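Home Talks Notes Archive Contact

Small Drawers, Large Regrets
Speaker notes, Hemi Mahuika

Slide one. Wait for people to sit. Say good evening, thank the hosts, admit that I own 55 small drawers and am therefore either an expert or a warning.
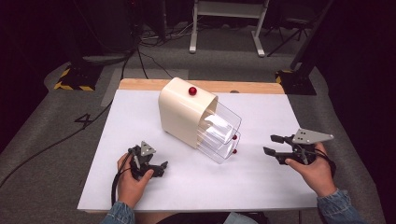

Start with the question I get most: why would a grown adult want a desktop drawer cabinet? Tell the rubber band story. Short version – I needed one rubber band, opened the kitchen junk drawer, and came out forty minutes later with a bicycle patch kit and a grudge. Pause for laughter. If none comes, move on briskly to slide two.

Slide two. Size. A big drawer is a hole with a handle. You put the stamps in and they travel to the back, where they live with the takeout menus. A little drawer has no back to speak of. It holds paper clips, or it holds buttons, and if you try to make it hold both it complains right away.

Ask the room who has a drawer they can't fully open. Hands will go up. Do not ask what's in it. (Did this in May and we lost nine minutes to a man and his fondue forks.)

Slide three. Clear or solid? I am for clear. Jarosław Krawczyk, who had this slot before me, was for solid, on the grounds that what you can't see can't judge you. He had a point. A see-through drawer front shows everyone your thumbtacks and also your one loose tooth from 1988. But you'll find the thumbtacks.

My compromise is a plain cream cabinet with clear drawers. The outside looks calm and respectable. The drawers tell the truth.

Slide four. Knobs. Slow down here, people like this bit more than they expect to. A tiny round knob looks charming and gives you very little to hold. Red ones at least can be found without glasses. Pull straight toward you, fingertips only, and keep your other hand on the body of the cabinet. A light plastic cabinet will come along with the drawer if you let it, like a toddler on a pant leg.

If there's time: the top. A curved top is the best feature a cabinet can have. Flat tops collect mail. I have a flat one by the door and it hasn't seen daylight since we moved to Dovongate.

Slide five. The sorting method, such as it is.
Spread a white sheet on the table. Pull both drawers out part way and see what you've got before you tip anything. Small dark screws show up on white. They do not show up on carpet, except to bare feet.
Anything you can't name goes in an envelope. Write the date on the envelope. You will never open it again, but it feels like procedure.
Put back less than you took out.

Slide six. Labels. I have views. Skip if running over 60 minutes.

Questions. Somebody will ask about batteries. The answer is that they get their own drawer and you should not mix the dead ones in with the living. Somebody else will ask where I bought mine. Yard sale, Rutherford, and no, there wasn't a second one.

Collect the clicker. Check under the lectern for my reading glasses.

Comments (3)

trurnila_fan: I was at this one. He did not skip the labels.

Bettina: My husband is the fondue fork man. They have their own drawer now, thank you for asking.

old_codger_9: Disagree on clear drawers. Mine are solid and I've only lost the passport twice.

Contact the speaker | © Hemi Mahuika | Back to top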